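About Skorkton Early Learning Center

Skorkton Early Learning Center, Diltitham

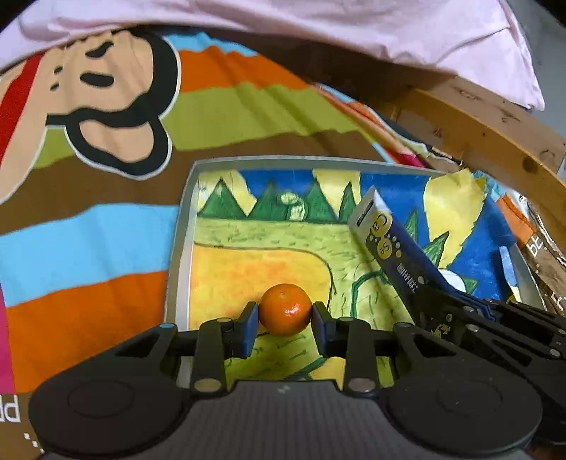

Mandarin orange at the edge of a white tray, with a crayon landscape in the tray and a cartoon-print blanket underneath.

Skorkton Early Learning Center is a licensed full-day program for children from 18 months to five years of age. It operates from a single-story building on Juhl Street, Diltitham, and has a maximum enrollment of 100 children. The program runs all year except for a one-week closure in June, when floors are refinished and cots are inspected.

Structure

Children are placed in one of four rooms by age on the date of enrollment. Placement is reviewed twice a year. Each room has a lead teacher, an assistant teacher and a shared float. The rooms occupy a combined floor area of 1,530 square feet, excluding the kitchen, the office and the covered play area.

Tray work

Tabletop activities are organized on trays. One tray is one activity: the materials are placed on it, carried to a mat, blanket or table, used, and returned to the shelf in the same condition. Trays are shallow so that a child can see the contents while walking. Drawings, cards, small boxes and pieces of fruit are all common tray contents.

Fruit is used for sorting, weighing and peeling. Mandarins are preferred for the peeling exercise; the skin separates without a knife and the segments divide evenly. Fruit handled during an activity is not served at snack. A separate supply is washed and portioned in the kitchen.

Drawing

Wax crayon is the standard medium in all rooms. Paper is cut to fit the inside of the tray, which keeps the sheet from sliding. Subjects are chosen by the child. Landscapes, houses and animals make up most of the work kept in the portfolios. Each portfolio is sent home at the end of the program year. Unclaimed work is held for one further term.

Rest period

Rest runs from 12:30 to 2:15. Families supply one blanket and one small pillow, both labeled with the child's full name. Printed and character blankets are permitted. Bedding goes home for washing at the end of each week. Weighted blankets are not accepted.

Items from home

Cards, boxes and small keepsakes may be brought in for group time. They must fit in the child's cubby and contain no batteries, magnets or glass. The center holds no insurance for personal items.

Staff

Graciela Zapata, Director. Responsible for licensing, enrollment and staffing.
Nicanor Navarrete, Curriculum Coordinator. Maintains the tray inventory, currently 200 activities.
Zulema Domínguez, Lead Teacher, Room 4.
Aldana Tapia, Kitchen and Nutrition.
Sebastián Ibarra, Building and Grounds.

Visits and enrollment

Tours are given by appointment and last 40 minutes. Applications are processed in order of receipt, with priority for siblings of enrolled children. A current immunization record is required before the first day of attendance. Forms are available at the front office, Hilton Avenue entrance.

Page last revised 3/13/24.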